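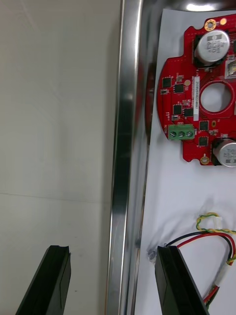
Sorting small circuit boards is a pleasant way to spend an afternoon, and it goes much better if you spread a sheet of white paper on the bench before you start. A red board shows up beautifully against it, and so does any little part that has come off along the way. Pick each board up by its edges – never by the connectors, however handy they look – and turn it over once before you decide where it belongs.

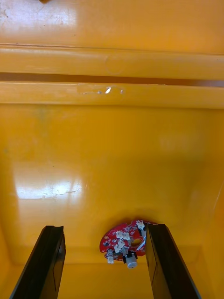
Boards you mean to keep can go in a plastic bin, laid flat and not dropped in. Mine holds 23 comfortably, and after that I start another one and label it.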